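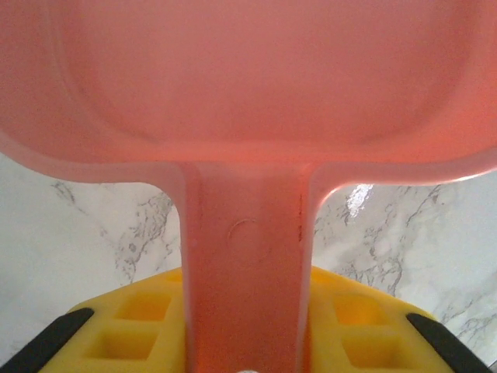 Underside of a pink plastic scoop. Note the faint molded ring on the handle and the short dark streak just below the bowl.

Cleaning and Checking Plastic Scoops

By Darren Hulme
Last revised 7 Feb 2019

This page covers one-piece plastic scoops used for dry goods: flour, sugar, rice, oats, pet food and similar. It does not cover metal scoops, or scoops with a separate handle held on by a screw or rivet. Those trap material at the joint and have to be taken apart first.

What you need

- A sink or tub deep enough to cover the scoop
- Warm water and plain dish soap
- A soft nylon brush
- An old toothbrush for the rim
- Baking soda
- A clean lint-free cloth
- A drying rack with open wires

Do not use steel wool, scouring powder or the green side of a kitchen sponge. All three leave fine scratches in soft plastic, and flour packs into the scratches.

Step 1. Knock out the dry material

Hold the scoop over the trash and tap the back of the bowl with your palm. Brush the inside with the nylon brush while everything is still dry. Flour turns to paste as soon as it meets water and the paste is much harder to get out of the inner edge.

Step 2. Soak

Put the scoop in warm soapy water for 20 minutes. Keep the water below 40 °C. Thin plastic bowls can warp in very hot water, and a warped bowl no longer levels off properly against a straightedge. If you have several scoops, do not stack them in the tub. Lay them side by side with the bowls facing up.

Step 3. Wash the bowl

Work from the center outward with the soft brush. Go around the rim with the toothbrush, inside and out. Many molded scoops have a raised rim or ridge following the edge, and fat from nut flours collects there. Turn the scoop over and do the underside as well. It is usually skipped, and it is the part that rests in the bin.

Step 4. Wash the neck and handle

The neck is where the bowl narrows into the handle. On wide scoops the plastic curves in on both sides at this point. Run the toothbrush along each curve, then down both edges of the handle. A flat strip handle takes a few strokes. A hollow or channeled handle needs a bottle brush.

Step 5. Treat stains

Look at the scoop in good light after washing. Mix 2 parts baking soda to 1 part water, put a little on any remaining mark and leave it for 7 minutes. Rub gently with the cloth, then rinse. Repeat once if the mark has faded but not gone.

Step 6. Tell marks apart

Hold the scoop up so the light comes through the bowl. Thin plastic lets enough through to show most defects.

Molding mark: a small, even ring or dot, often on the handle. It is part of the scoop and needs no attention.

Stain: colored, flat to the fingernail. Cocoa, paprika and tea are the usual sources. Acceptable if it does not rub off on a damp white cloth.

Scuff: may look like a stain but has a slight drag under the nail. Acceptable on the handle, less so inside the bowl.

Crack: a thin line that opens or turns pale when the handle is flexed lightly. Discard the scoop. Check the neck with particular care, as most of the load goes through it.

A short dark line at the neck, like the one on the pink scoop, cannot be sorted by eye. Do the fingernail test and the flex test before putting it down as a stain.

Step 7. Dry

Shake off the water and stand the scoop on the rack with the bowl facing down. Leave it overnight. A towel-dried scoop often holds a film of water under the rim, and one damp scoop will cake the top layer of a sugar bin.

Storage

Hang scoops on a hook or keep them in a lidded tub. Leaving one buried in the bin means the next person reaches in by hand to find it. Assign one color to each allergen group and write the list inside the cupboard door. At the Gistdale kitchen we keep one color for wheat only, and have done so since October.

Dishwashers

Top rack only, and only if the maker says so. Skip the heated dry cycle.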